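Fork block

A fork block (also slotted block, two-prong block or, in older catalogues, clevis blank) is a small part, usually of moulded or printed plastic, consisting of a solid base and two parallel prongs separated by a notch. It is used as a spacer, a guide for a flat tongue or strip, and a practice piece in assembly training. The name describes the shape only. Blocks of very different size and purpose are sold under it, and the term has no fixed meaning outside the trade lists in which it appears.

Form

The base is normally rectangular and makes up half or more of the overall length. The notch is cut or moulded from one end and may be square-bottomed or U-shaped. A U-shaped notch spreads the load at the root of the prongs and is preferred where the part will be pushed repeatedly over a tongue. Prong ends are rounded in most patterns, as a square end tends to catch on the edge of the mating part.

The two prongs may be equal or unequal. In the unequal pattern the longer prong meets the mating part first and acts as a lead, and the shorter one follows once the block is in line. Unequal blocks are handed, and a left block cannot be made to serve as a right one by turning it over if the base carries a fixing hole on one face.

Where a block is moulded in two halves, or printed with the layers running lengthwise, a line may remain on the face between the notch and the base. It is of no importance in light use. In blocks that are to be screwed down it is usual to keep the screw away from the line.

Materials and colour

Early blocks were sawn from hardwood or milled from brass. Plastic replaced both for light work, chiefly on grounds of cost, and brass is now found only in blocks exposed to heat. Common plastics are nylon, acetal and ABS. Nylon takes up a small amount of water from the air and the notch may alter slightly in width, so acetal is chosen for close fits.

Colour is used to tell sizes apart in the bin. The Grilasel range, laid down by the workshop of Ekrem Özkan, assigned blue to the general-purpose block, yellow to the wide-notch pattern and black to the glass-filled grade. Other makers followed the scheme in part. Savero reversed blue and yellow for several years, and mixed stock from that period still has to be sorted by gauge. A matt surface is usual, as it hides handling marks and gives a better hold than a polished one.
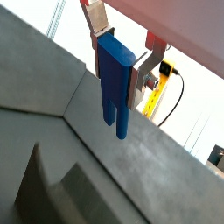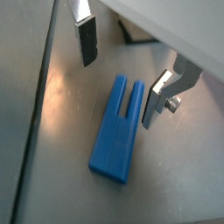

Blue plastic, with two round-ended prongs and a gap between them.

Which way round should a fork block be stored?
Base down, prongs up, in a shallow tray. Blocks tipped loose into a deep bin tend to lock together by the prongs, and the thinner patterns can take a permanent bend if they are left under weight.

Handling

A block is best held by the sides of the base, or across the outer faces of the two prongs when the base has to be left clear. The second method presses the prongs towards each other. With a stiff material the movement is too small to matter, but in soft grades the notch closes enough to spoil a fit, and a slip of card is sometimes placed in it during handling.

Blocks lying flat on a bench are harder to pick up than blocks standing on end, particularly when they lie at an angle to the edge of the bench. Assembly manuals therefore call for them to be squared up before a run is started. The Eteck manual, compiled by Kwok-wai Chang and Erdal Uysal, gives the following order of work: square the block, check the prongs for flash, offer up the longer prong, press home.

Fixtures for holding the blocks during drilling are simple. A flat bar is set upright in a vice, the notch is passed over it, and the base is clamped from above. The bar should be a little thinner than the notch and must not reach its root.

Sizes

There is no general standard. The Toprak list, which was widely copied, gives 18 patterns with overall lengths up to 80 mm. List numbers run in order of notch width and take no account of length, an arrangement criticised by Ertuğrul Polat in his notes on small fittings and defended by Ozan Tatlı, who held that the notch was the only dimension a fitter needed to know. Pattern 215, a blue unequal block with a U-shaped notch, was the most frequently ordered of the series.

Related parts

The clevis has a cross hole through both prongs to take a pin. The fork block has none. The saddle block is similar in outline but has a shallow curved recess in place of the notch, and is used under pipe. A slotted shim is flat and has no base to speak of.

See also: Clevis; Shim; Spacer; Tongue and groove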